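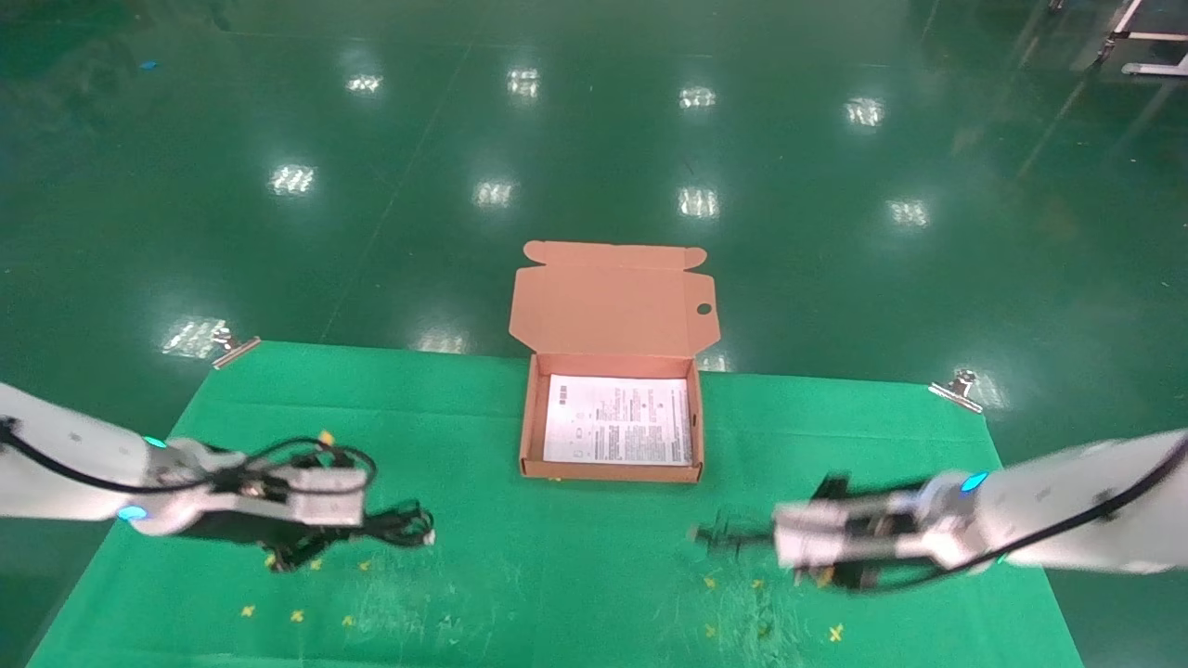
# Wake me when it can pack a box

13 Dec 2022

Every December my brother-in-law sends me robot news. I run the packing bench for a small mail-order outfit (replacement hinges, drawer runners, the little plastic feet that fall off chairs), and he works in an office, and he is convinced my job has a year left in it. Last year it had a year left in it too.

This time it was two white arms and a cardboard mailer, the low kind with the lid that flips up, an instruction sheet lying in the bottom. I know that box. We shipped 2,412 of them last year, near enough the same shape, and I folded more than my share. So I have opinions.

Start with the mat. Green cloth, clipped at the far corners with binder clips. It has creases in it. I'd have ironed it, but fine, my own bench is no beauty. What I notice more is how much space there is. One box, one sheet of paper, a big clean floor going off into the distance under a lot of ceiling lights. My bench has a tape gun, a label printer, a cold coffee and whatever Samina left there when she went to lunch. Put the arms in the middle of that and then send me the link.

Samina Jatoi has packed next to me for four years and she is faster than I am. I asked her what the hard part of a mailer is and she said the tuck flap, straight off. She's right. The flap has to go in behind the front wall, and the cardboard always wants to do something else. If it came off the pallet damp it's floppy. If it sat by the heater it's stiff and the angled corners catch. You feel it catch before you see it, and you back off a hair and wiggle. I couldn't tell you how much I wiggle. I doubt anyone could write it down for a pair of parallel jaws.

And paper! A single sheet lying flat in the bottom of a box is a nasty thing to pick up even with fingernails. Usually I press and drag until it buckles, then pinch the buckle. Two sheets stuck together are worse, and they stick together all winter.

We have had a salesman in, so I'm not speaking from pure ignorance. He was from a firm called Drelach and he wanted to put a unit called the Kullik on our line. Nice man. He had a slide that said 60 boxes an hour. I asked him whose boxes, and he said "a representative carton," and I asked if we could try one of ours, and he said the site visit would be a separate conversation. I do 60 an hour before my coffee, with the hinges in and the right leaflet, and I also notice when the hinges are the left-handed ones and the order says right.

Mohsin Cheema, who buys our equipment, thought I was being rude. He also did the sums on the lease and we haven't heard from Drelach again.

The same goes for the house, by the way. My sister paid for a Flindik to fold her towels. It folded towels, one size, if you hung them on the little pegs first. Hanging them on the pegs took her longer than folding them. It lives in the garage under the Christmas stuff now, and the towels get folded in front of the television like everybody else's.

I'll give the other side its due, because my brother-in-law reads this. Ten years ago you would not have seen two arms reaching for an ordinary mailer at all. It would have been one big orange thing in a cage, doing the same weld forever. Having a hand on each side of the box is the right idea, that's how I do it too. And I'd hand over plenty of this job tomorrow. Breaking down empty cartons, for one. Flattening them is dull and it wrecks your thumbs, and if you tear one it doesn't matter. Why does nobody bring me a demo of that? Or sweeping up the paper dust behind the bench, where the broom doesn't fit.

The cables bother me a little. There's a bundle of black cable lying across the mat, right by the left gripper. Anything loose on my bench ends up in a box eventually. We once mailed a customer in Gyamfi a very good pair of scissors.

So my standing offer, same as last year, with the details filled in. Bring your robot to our bench in the second week of December. I'll supply 15 orders, mixed, with our boxes as they come off the pallet and our leaflets as they come from the printer — stuck together, some of them. No clearing the bench first. It folds the box, puts in the parts, puts in the correct leaflet, closes the flap without crushing it. If someone has to reach in and help, that one doesn't count. Samina will do the same 15 beside it, and she'll be talking to me the whole time.

If it finishes before she's back from lunch I will write a very different post, and my brother-in-law can frame it.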